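I have now spent 90 minutes trying to cancel a broadband contract with Amereck, and I'd like to share what I've learnt about myself as a person.

First, the website. There is a Cancel button. It takes you to a page called We're Sorry To See You Thinking About It, where the only thing you can click is Upgrade.

So I rang. The recorded voice said my call would be answered in 4 minutes. It said this at ten past two. It said it again at twenty to three, with the same warmth.

The hold music is a pan pipe version of something I used to like.

Got through to a human at last. Lovely man. He asked why I was leaving and I said I was moving to Wutadholm. He asked if I'd thought about not moving to Wutadholm.

I have, to be fair. Mostly on the stairs, holding one end of a sofa.

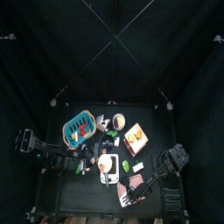
Boros replied to say I should send a letter, recorded delivery, and keep the receipt until I die, as they once billed a flat that had been knocked down.

Thank you Boros. I don't own an envelope but I take the point.

Anyway, the lovely man can't cancel it himself. Only Retentions can cancel it. Retentions shuts at 2. I asked when it opens and he said 9, but that most people find it easier to ring at other times. I didn't ask what that meant and I'm still thinking about it.

He did offer me half price for a year, at an address where I will not be living. I'm ashamed to say I asked if that included the TV package.

Meanwhile Rerex, who do the broadband at the new place, have sent a welcome email, a second welcome email, and a survey on how I'm finding the service. It starts in September.

I gave them 4 stars. Didn't want to seem difficult.

Update: Amereck have just texted to ask how likely I am to recommend them to a friend. You reply with a number. I replied with a word and it said Thanks! Your contract has been renewed.

Off to buy an envelope.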